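Setting up the Grindex Tabletop Kit for book handling

This page covers first-time setup of the Grindex tabletop kit, from clearing the table to running the stack-and-lift routine. It applies to the two-arm version. If you have the single-arm version, skip step 4. Plan on a full morning for the first setup. After that, a restart takes 12 minutes if nothing has been moved.

What you need

The kit with both arms, grippers and wrist cameras fitted. The Nikine control software, installed and licensed. A flat table with a matte top. Glossy tops throw reflections that the cameras read as edges. A few books you don't mind scuffing. Start with paperbacks no heavier than 300 grams.

Step 1. Prepare the table

Bolt each arm base down before you connect power. Use all the bolts in the bag and tighten them in a cross pattern. Wipe the top with a damp cloth and let it dry.

Run the arm cables back and away from the reach area, and strap them to the arm where they pass a joint. Leave some slack at the wrist. A cable that looks fine with the arm folded can pull tight when it reaches the far corner.

Step 2. Check the lights and home the arm

Turn on the controller first and the arms second. Wait until Nikine lists each arm by its serial number, then press Home. Keep your hands off the table while the arm moves. The first homing run is slow on purpose and can take a couple of minutes per arm.

Once homing is done, put one small, light object near the middle of the table and open the Locate tool. Click the object on the screen and save the point. Move it a hand's width and repeat until you have five points. 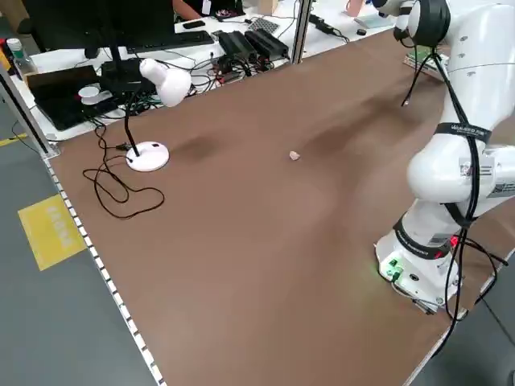
Step 2: one small object near the middle of the table for the Locate check.

If Locate can't find the object, change the lighting before you change any settings. A desk lamp pointed at the table can help or hurt depending on the angle. Try it off, then on, then turned to one side.

Step 3. Set the table height

Close the gripper and jog it down in small steps until it just touches a sheet of paper on the table. Save that height. Then set the safety margin, which ships at 2 millimeters. Leave it there for books. A smaller margin lets the fingers get under thin covers, but they will also scrape the table.

Step 4. Assign the books

With two arms, every item has to belong to one side. Lay the books flat with a wide gap between them, and open the Assign screen. Draw a box around each book and choose left or right. Keep in mind that Nikine names the arms from the robot's point of view. If you are standing across the table from the bases, the robot's left arm is on your right. Most support calls on this step come down to that.

Jog each arm until the gripper is close to its own book with the jaws open. Save this as the Ready pose. Don't let the Ready poses cross the center line.

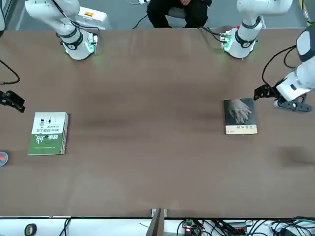 Ognjen Pavlović wrote in to say that the left and right labels should be printed on the bases at the factory, and that he lost most of a Thursday to having them swapped. The labels can be changed under Settings, Display, Arm Names. The change affects the screen only, so saved poses are safe.

Step 5. Tune the grip

The default grip force is meant for hard parts and is too high for paper. Start at the lowest setting and go up one step at a time until a single book no longer slips. For a stack, set the jaw width to the thickness of the stack plus a small allowance, then run Close Slowly.

Watch the wrist camera during this part. You want a finger on each side of the stack and the page edges in line. If the covers slide over each other, stop, open the jaws and square the stack by hand. Coated covers slide more than plain ones.
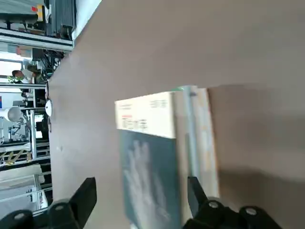 We gave up on the factory finger pads for this and bought the softer ones from Skultier, writes a reader who signs as Stan. They wear out faster, but I can run a lower force and the covers don't get marked. Would buy the kit again, would not pay extra for the pads it comes with.

Softer pads are fine to use. Redo step 3 after fitting them, as they change the finger length slightly.

Step 6. Run the routine

Set the speed to the lowest value and run the routine once with your hand on the stop button. Then run it at normal speed. We suggest 100 cycles with the same books before you add new ones. Save the log after each batch, as Nikine overwrites it on restart.

If an arm stops partway, read the code on the screen before clearing it. Codes that start with G are grip faults, so go back to step 5. Codes that start with H mean the table height is off, so repeat step 3.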